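Kitchen tubs and bowls: frequently asked questions

Do I need to wash a storage tub before I use it?
Yes. Warm water and dish soap, then let it air dry with the lid off. Don't use a scouring pad on the frosted colour.

My tub has scratches. Can I still keep food in it?
Light scuffs on a translucent tub are cosmetic. If you can catch a fingernail in a scratch, move that tub to the laundry or garage and store only dry, wrapped goods in it.

Which bowls can go inside a tub?
Any bowl that sits below the rim. Put a tea towel between glazed bowls, including the mint green ones, and don't stack more than 2 high.

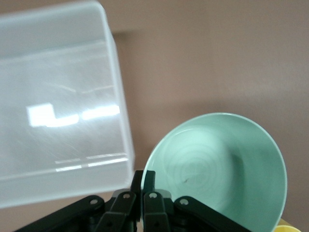 How do I get sticker glue off?
Rub in a little cooking oil, leave it for 20 minutes, then wash as usual.

Can I return a single bowl from a set?
No, sets come back whole. Calar and Emitz tubs can be returned one at a time, unused, with the receipt.

Do you sell spare lids?
We do for Calar tubs. Emitz lids are ordered in and usually arrive in October. Email Rūta Dzene at the Berrada store with the tub size in litres.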